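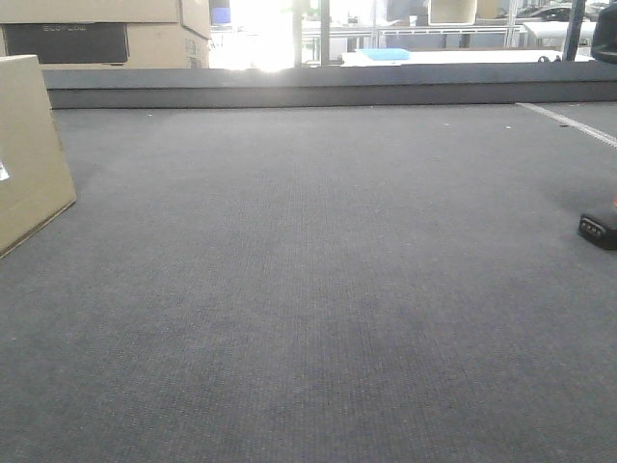

Hilde Vanhove

# Progress report, carton handling pilot

Aug 23, 2025

This report covers the period from April until now. It is written for Bradetti, who pays half of the pilot, and for the management of Flilside. I repeat some points from my earlier notes, so that a person who did not read them can follow.

## What we agreed to do

The plan has one robot arm with a two-finger gripper, and one type of task: take a small cardboard box from the carpeted test area, lift it and put it down at a given place. The second part is the walk between the shelving with the blue crates and the work table. For this part the gripper has its own camera. We also promised to report on what changes for the packing team, and I give this subject more room than last time, because it was the main question in your comments.

## Work on the handling task

In this period we made 621 lifts of a single carton. Of these, 50 were stopped by the operator and the rest ran to the end. Most of the stops have the same cause: the box is taken too close to one end and it turns in the fingers. We lowered the speed of the first part of the lift in June and the stops became less frequent after this. I don't want to say that the problem is solved. The boxes we use are all light, and Lambrechts has asked for heavier ones from their own stock.

The glass side of the test area gives strong light on bright days. The software then finds the edge of the box later than it should, and the arm waits. Operators find this waiting more tiring than a real stop, as they don't know if they must do something. We have added a short sound when the arm is only searching. It is a small change, but it was the one most appreciated by the team.
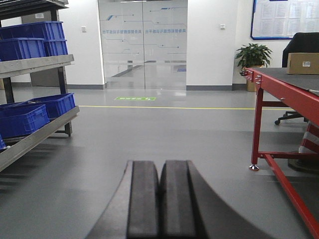
*Gripper camera, toward the glass doors. Crate shelving on the left, work table on the right.*

The work between the shelving and the table goes slower. The floor is glossy and the reflections of the lamps were sometimes taken for objects. Brello delivered a new version of the recognition software in July, and with it we have fewer false alarms. The crates themselves are recognized well when they stand straight. When one crate stands a bit behind another, the result is still not good enough, and we handle these by hand.

## What changes for the people

Five colleagues from packing take part. They work at the robot in turns of two hours and do their normal work for the remaining time. Before the start they each received training, and Hanneke Van Hecke spoke with all of them again last month. I summarize what she wrote down:

- The lifting from floor level is less, and those with back complaints notice it most.
- Watching the arm is boring after the first hour. Two people asked for shorter turns.
- Labels must now be placed always on the same side. This costs time at the packing table, and the time was not in our plan.
- There is worry about the number of positions after the pilot.

On the last point I can only repeat what management has told the team: no position disappears during the pilot. The team would like to know what comes after, and I think that they should have an answer before the end of the year. If we wait longer, the good will of the first months will go away.

The label question is more practical. Before the pilot, every packer put the label where it was convenient. Now the wish is that the label is near one end of the carton, so that it stays readable
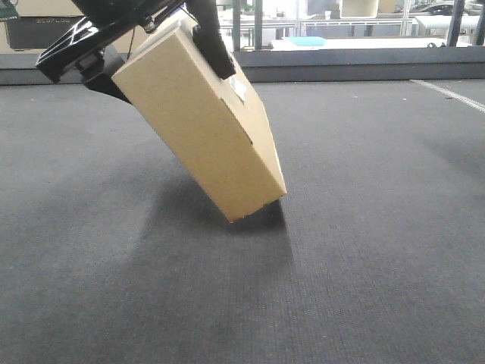 when the fingers close on the box. Some packers have found a quick way to do it, with the box turned on its side before taping, and they have shown it to the others. We will write this down as the normal method.

## Budget

Costs are inside the budget. We had planned 300 operator hours for this period and used 252. The difference comes from the two weeks when we waited for Brello. I ask to move the remaining hours to the next period — they are needed for the heavier boxes.

## Next steps

1. Tests with the cartons from Lambrechts.
2. Turns of one hour in place of two, as a trial.
3. A blind or film for the glass side. I have asked for two offers and received one.
4. A second round of talks by Hanneke, this time also with the colleagues who don't work at the robot.

For the second point I need approval from the shift planning. The request was sent and I have no reply yet.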